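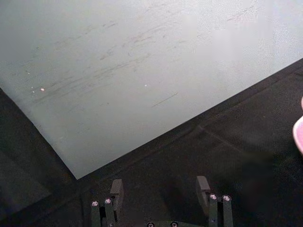 From: the Podarness cell
To: gripper-upkeep list
Subject: Re: Scuffs on the white panel, and fingers that won't close square

Replying to the list as well, as I suspect the Caltstead lot have the same trouble and are too proud to ask.

On Sunday the Clorkness cell wrote:

> We have the same arm as you and the same sort of pale matte panel
> laid on black cloth for it to pick from. After a few weeks the
> panel is covered in thin grey streaks, nearly all running the same
> way. Is this the panel wearing out, the finger pads wearing out, or
> the program being wrong? Also, how often do you go round the
> finger screws? Ours has two on each finger that we can get at and
> we have never touched them. Is that bad?

Second question first. Yes, it's bad, though you are in large company. We had never touched ours either until the counter read 1,208 picks and one tip started arriving at the work slightly before the other. I put this down to character. It was a screw.

What we do now is go round them every 3,000 cycles. Arm parked, power off, air off if you have it, and the right hex key, meaning the one that fits and not the one that was nearest. A rounded socket in one of those heads will cost you an afternoon and most of your vocabulary. Nip each one up, don't heave on it. Then put a dab of paint pen across the head and on to the plate, so that next time you can see at a glance whether it has moved. If you have screws down in the palm between the fingers as well, look at them but leave them be unless one is plainly loose. On ours they hold the base, and shifting the base means teaching every position again.

Now the streaks. Ours look much as you describe: a band of thin dark marks across the panel, all leaning the same way and more or less parallel, plus one short straight scratch off by itself that I can't pin on anything. I'd look at the direction before spending money. If the marks run along the line of your approach move, the tips are touching down too early and being dragged the last bit of the way. Jitaru, who made our pads, suggested a softer pad. We fitted the softer pad. It left softer marks, at a price.

The fix that worked for us was dull. We raised the approach height by 6 mm, came in level, stopped, and only then went straight down. That took over a day, nearly all of it spent finding out which of two files the cell was really reading. (The other one. It is always the other one.)

Two more things to try before you blame the program:

1. Pull the cloth flat and fasten it at the corners. Ours creeps and gets a crease in it, and a panel sitting over a crease is high at one side. You then set the height on the low side and plough the high one.

2. Wipe the panel before you measure anything. Some of those marks are scratches and some are only pad rubbed off on the surface, and they look identical until you have a damp rag in your hand. The odd bright speck may be grit, in which case you want it gone before a tip lands on it and takes it for a walk.

As for whether the panel is worn out, I'd keep it. We tried a new one and spent the next week wincing at every mark on it. The old one went back down and the arm hasn't complained.

If anyone has a tidy way of checking that the tips meet square without taking the fingers off, I'd like to hear it. At present I close them on a strip of paper and tug, and I'm told this isn't a method.

Podarness cell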